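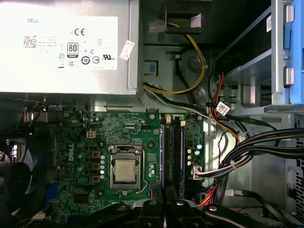 Right, slide one. Hello, thanks for coming out, I know the Nekville bar is still open. Say the thing about the parking.

I want to talk about the patter song, and why I think the ones in Besov are so much harder to sing than they look. It's a small show, 80 minutes with no interval, and the big number has 400 words in it. Four hundred! I've tried it in the shower and I ran out of air before the second verse.

Play clip, first verse only. (Volume up, the laptop is quiet.)

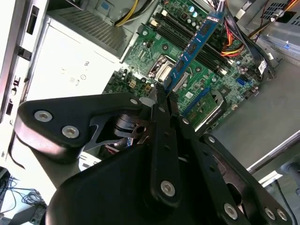
A blue memory module held over a green motherboard.

So listen to where the rhymes fall. Most of them land inside the line, which means the singer can't snatch a breath at the end without squashing the next one. I counted 13 before the first proper rest. Go slowly here, I always gabble this bit.
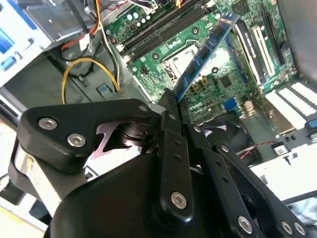
Then compare the ballad from Ospina, same writing team, nine lines long and hardly a rhyme in it. I cried at that one in Irndale and the woman next to me passed me a mint. Sing the opening if I'm feeling brave, otherwise just read it out.

Ask the room: does anyone here sing patter, and where do you breathe? Leave a proper gap, they're shy at first.

Mention the singalong in September, sheets are by the door. Then questions.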